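3.2 Spills on the test table

Wiping up is treated as one step in most household task lists. We split it. A spill on a table top is at least three separate jobs in our coding: picking up or moving the container, dealing with the liquid, going back over the surface for what's left. People in the Drusum diary study almost never wrote these down separately ("cleaned up juice"), but when asked later they remembered them in different order. Hence the split.

Diary entries first. 2868 entries total after removing blanks and doubles. Kitchen tables and counters together were the biggest group, floors next, desks after that. Drinks far ahead of food. Entries where the container was not mentioned at all were kept in but coded as "container unknown", see Section 3.4 for why this matters for the timing numbers.

Surface. White top, smooth, chosen so that colored liquid shows up well and so a leftover film can be seen by the raters. Dark tops were tried early on and dropped, raters disagreed too much on whether the surface was clean. We did not test cloth-covered tables. Wood with open grain is a different problem and is left for later work.

Liquid. Orange, water based, mixed fresh each morning. 15 ml for the small condition and 50 ml for the large. Small spills stay put for the most part. Large ones run, and where they run depends on the table being level, wich we checked before each block but not between trials. Sugar was left out of the mix after the pilot. Sticky residue built up over a session and the later trials were not comparable with the early ones.

Container. Paper cup, white, no lid, no print. A paper cup is light enough that it rolls or tips again if bumped, and the lip can hold a little liquid after the rest is out. So a second, smaller spill is possible while the first is being delt with. Diary writers complained about exactly this. We code it as a secondary spill only if it lands outside the edge of the first one.

Start of a trial: spill on the surface, nothing else near it. Cloth is kept off the table until the wipe step. Figure 4 gives the size of a small spill against a cup.
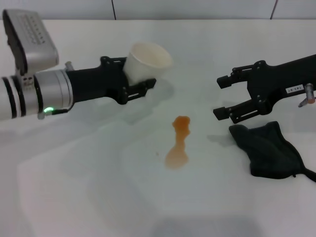
Household Tasks Group, Department of Applied Ergonomics, Gautam Institute
Figure 4. Small orange spill on the white top, with a paper cup held on its side.

Scoring. Two raters per trial, each marking the surface as clean, film, or wet. Raters worked from stills and did not see each other's marks. Disagreements went to a third rater. 17 trials were thrown out because of glare on the table top, all from the same afternoon block, and these were not rerun. Film counts as a fail in the strict score and a pass in the loose score; we report both. Cup position at the end of the trial is logged but not scored here.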